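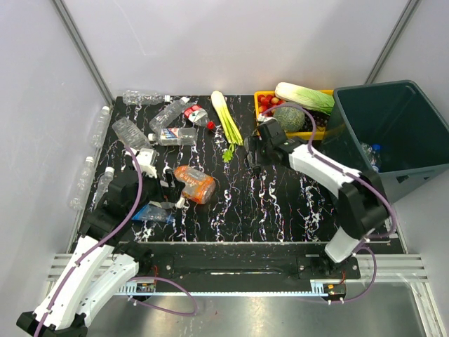 Rollach Fault Review Group

Call for participants: people to watch a robot work and write down what it does

3 April 2022

We need outside observers for a retest of Trirnano, our two-armed sorting cell. The work is sitting still, paying attention, and disagreeing with a computer in writing. You don't need a technical background. A few of us would prefer that you didn't have one.

Some history first, so you can decide whether you want anything to do with us.

Trirnano is supposed to clear empty plastic bottles off a table and put them in a bin, and to leave the food on the table alone. In October it ran at our Apaza site for what was meant to be an acceptance test. The control software, Juda, logged 1,320 picks and marked every one of them complete. A short report went around calling the run clean. Then Roxana Flores went through the recordings with the log open next to them and found 30 picks where the gripper had closed on nothing, traveled to the bin, opened, and been given full credit.

The report was withdrawn. What replaced it was an explanation, and then a second explanation that didn't agree with the first. The current story is that Juda decides whether it is holding a bottle from how far the fingers close, and that a crushed bottle and thin air can look much the same to it. That may be right. It was offered with great confidence by the same people who offered the first one.

There was also a stop problem, and we consider it the more serious of the two. During the same test someone pressed the stop button and the right arm kept moving for 2 seconds before it held. It caught its own cable on the way and pulled it tight over the crate. Nobody was hurt. The fault was entered in the log as a "communication delay" and closed. We have reopened it.

What the retest looks like

The table will be set up with clear bottles of several shapes, with caps and without, some of them crumpled, some with printed labels and some with hardly anything on them for a camera to find. Produce goes in a yellow crate at the back and some sits on the table among the bottles. The melon, the cabbage and the tomatoes are there to be left alone. The tabletop is black with pale veins running through it, and we have been told by the software team that this makes no difference to how well Juda picks out clear plastic. We'd like that tested by people who have no stake in the answer.

The cabling on both arms is the same purple line that has been fitted all along, in loose loops along the links. There's a proposal to shorten the loops. Until somebody shows us that shorter loops don't simply pull tight sooner, we are leaving them alone and asking observers to note every time a cable touches something.

You will sit behind a screen with a paper form. For each pick you write what the arm went for, whether it had hold of it, and where it ended up. You won't see the Juda log while you do this. Your form and the log are compared afterward by Roxana, and where they differ, the recording is pulled. In October people filled in their forms with the log on a monitor in front of them, and their forms agreed with the log beautifully.

"I couldn't tell" is a valid entry. Please use it. A transparent bottle next to a black gripper on a dark table is hard to see, and a form with no doubtful entries on it will make us suspicious.

Who we are looking for

People who have worked on a recycling line, in a stockroom, in a kitchen, or anywhere else where things get sorted by hand all day. Inspectors and proofreaders have done well at this kind of work. So has a retired piano tuner. You should be able to:

- see small movements at table distance, with glasses or contacts if you wear them
- sit for a full session with breaks
- write clearly enough that another person can read it
- say no to an engineer who is standing beside you and would like you to say yes

You should not apply if you work for Rollach, are related to somebody who does, or hold any interest in a firm selling sorting equipment. We will ask.

If you have read our promotional material and came away convinced, you can still apply, but tell us so on the form. If you think machines like this are a waste of money, tell us that too. We will take some of each. 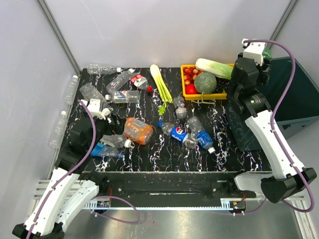

Safety, and what we can't promise

Observers stay outside the enclosure at all times. You will not load the table, empty the bin, free a stuck bottle, or reach in for any reason. Staff do that, with the power to both arms off at the main switch. The stop button alone does not count as off. It used to, and that rule was changed after October.

You will have your own stop button. Press it whenever you like. You won't be asked to justify it during the session, and it won't come out of your pay. Each press is timed from the recording, by hand, and the times go in the report whether they look good or not.

We cannot promise that the stop fault has been fixed. A change was made to the wiring and a change was made to the software in the same week, which means that if the fault is gone we don't know which of them did it, and if it comes back we will be no further along. Noreen Memon objected to this at the time and has asked that her objection be mentioned in anything we send out. She is right.

If the stop fault comes back during your session, the session ends there and you are paid in full.

Pay and practical matters

Participants receive $600 for the complete set of sessions, paid at the end of the last one. If we cancel, you are still paid. Parking is free. There is a break room with a refrigerator, and lunch is on you.

You will be asked to sign a consent form covering the recordings, which may pick up your voice. You will not be asked to sign anything that prevents you from talking about what you saw. An earlier draft of the form had a paragraph like that in it and we took it out. If one finds its way back into your copy, cross it out and initial it.

What happens with the results

The comparison will be published to everyone who took part, including the disputed picks and who disputed them (by observer number, no names). The engineering group gets to reply but doesn't get to edit. If the log and the observers agree this time, we will say so, and some of us will still want to know why they didn't before. A good run on one table with one assortment of bottles doesn't tell you much about the next table.

How to apply

Send a short note to Noreen Memon, Fault Review Group, Rollach, Apaza site. Tell her what work you have done, when you're free during the day, and about one time you were told that something had been checked when it hadn't. Half a page is plenty. Please don't send a résumé.

Questions about the forms or the scoring go to Roxana Flores at the same address. She will not discuss the October picks with applicants before the sessions are over, so there's no use asking.

Related items

Withdrawn: Trirnano acceptance report, October
Stop button timing: why we reopened the fault
Reading a Juda log, and what it leaves out
Observer form, blank copy
Cable contact notes, left and right arms
Open positions at the Apaza site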